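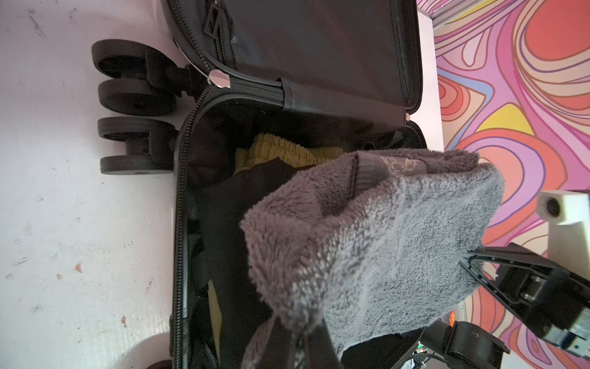

Unit 4: Teleoperated Demonstrations, Suitcase Task

Record at the Prado station only. Home both arms, then take the leader handles.
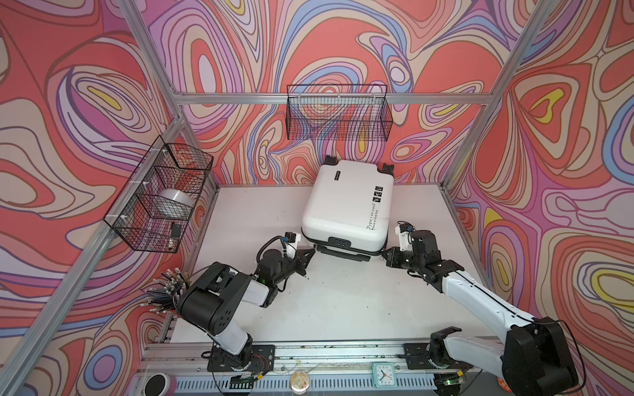
Fig. 4.2. Two-arm station, suitcase flat on its back.

Move slowly near the zipper. A demonstration is capped at 3000 steps; stop early if a finger slips twice.
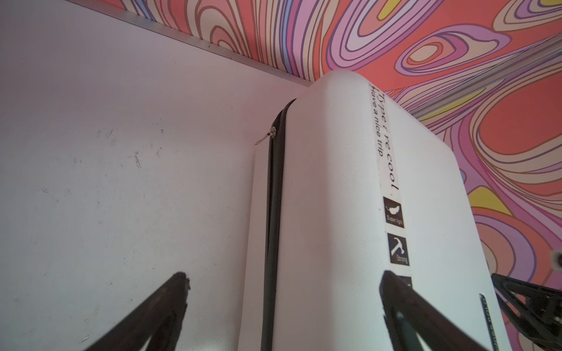
Label each attempt in Jernanari as kept or discarded. The set needs 200 kept attempts per operator.
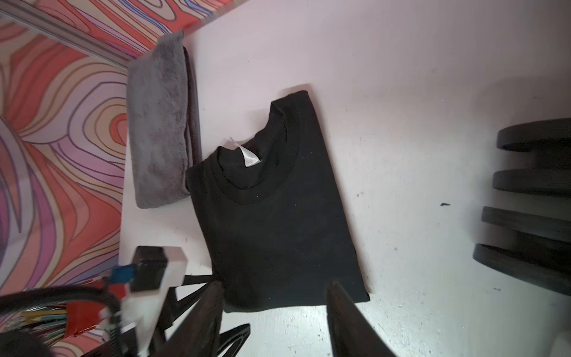 Discarded attempts stay on disk for the error analysis in Unit 5.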